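의료기기공학 개론 강의노트 6
맥박산소측정기(펄스 옥시미터)의 원리와 신호처리
담당: Mirjana Pavlović / 실습: Fatos Trajkovski

1. 측정 원리
산화헤모글로빈(HbO2)과 환원헤모글로빈(Hb)은 파장에 따라 흡광계수가 다르다. 660 nm 부근의 적색광에서는 Hb의 흡수가 크고, 940 nm 부근의 적외선에서는 HbO2의 흡수가 크다. 두 파장의 투과광을 교대로 측정하면 두 성분의 비율을 추정할 수 있다.
Beer-Lambert 법칙: A = ε · c · d
A는 흡광도, ε는 흡광계수, c는 농도, d는 광로 길이이다. 실제 조직에서는 산란 때문에 이 식이 그대로 성립하지 않으므로 경험적 보정곡선을 함께 사용한다.

2. AC 성분과 DC 성분
수광부 신호는 피부, 뼈, 정맥혈에 의한 거의 일정한 흡수(DC)와 동맥혈 박동에 의한 변화(AC)로 나뉜다. 말초 관류가 낮으면 AC 진폭이 작아지고 측정 오차가 커진다. 관류지수(PI)는 AC/DC를 백분율로 나타낸 값이다.

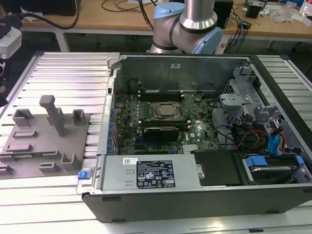
비율의 비(ratio of ratios)는 다음과 같이 정의한다.
R = (AC660/DC660) / (AC940/DC940)
SpO2는 R의 함수로 표시한다. 교과서에서 흔히 쓰는 1차 근사식은 SpO2 = 110 − 25R이다. 이 식은 개념 설명용이며, 제품에는 건강한 지원자의 동맥혈 채혈 결과와 대조하여 얻은 표를 넣는다. 저산소 영역은 대조 자료가 적으므로 외삽값의 신뢰도가 낮다.

3. 센서 구성
투과형: 손가락, 귓불, 신생아의 발. 발광부와 수광부가 마주 본다.
반사형: 이마, 흉부. 발광부와 수광부가 같은 면에 있다. 접촉 압력의 영향이 크다.
LED는 적색 점등, 적외선 점등, 소등의 순서로 구동한다. 소등 구간의 값은 주변광 성분이며 앞의 두 값에서 뺀다.

4. 신호처리 단계
(1) 전류-전압 변환(트랜스임피던스 증폭기)
(2) 주변광 제거
(3) A/D 변환. 실습 보드의 분해능은 16비트이다.
(4) 대역통과 필터. 통과대역 0.5–5 Hz
(5) 피크 검출과 R 계산
(6) 이동평균. 창이 길수록 표시값은 안정되지만 급격한 탈포화에 대한 응답이 늦어진다.

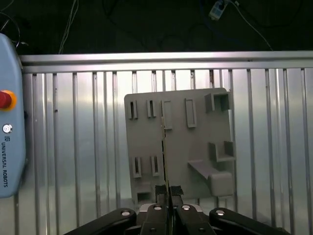 그림 2. 회색 보드와 그리퍼가 잡은 가는 막대

5. 오차 요인
움직임: 정맥혈이 함께 박동하여 R이 1에 가까워지고, 표시값이 85% 부근으로 치우칠 수 있다.
일산화탄소헤모글로빈: 660 nm에서 HbO2와 흡광 특성이 비슷하므로 SpO2가 높게 표시된다.
메트헤모글로빈: 두 파장에서 모두 흡수되며, 농도가 높으면 표시값이 85% 부근에 머문다.
매니큐어, 강한 외부광, 피부 색소: 파장별 투과량에 영향을 준다. 색소에 의한 편향은 저포화도에서 더 두드러진다.

6. 실습 자료
Trastinik 기록 파일은 총 2529개 표본이며 앞의 40개는 증폭기 안정화 구간이므로 계산에서 제외한다. 열 순서는 시간, 적색, 적외선, 주변광이다. 결측 표본은 직전 값으로 채우지 말고 해당 박동 전체를 버린다.
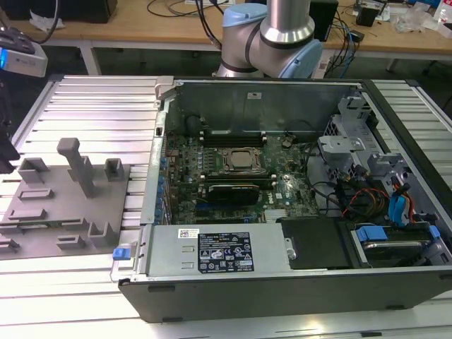 7. 과제
가. 2절의 정의에 따라 박동별 R을 계산하고 시간에 대해 도시할 것.
나. 이동평균 창을 4박동과 16박동으로 바꾸어 응답 지연을 비교할 것.
다. PI가 낮은 구간을 찾아 R의 분산과 함께 표로 정리할 것.
제출 마감은 3월 17일 수업 시작 전이다. 코드와 그래프를 한 파일로 묶어 제출한다. 자료 파일 관련 문의는 실습 담당에게 한다.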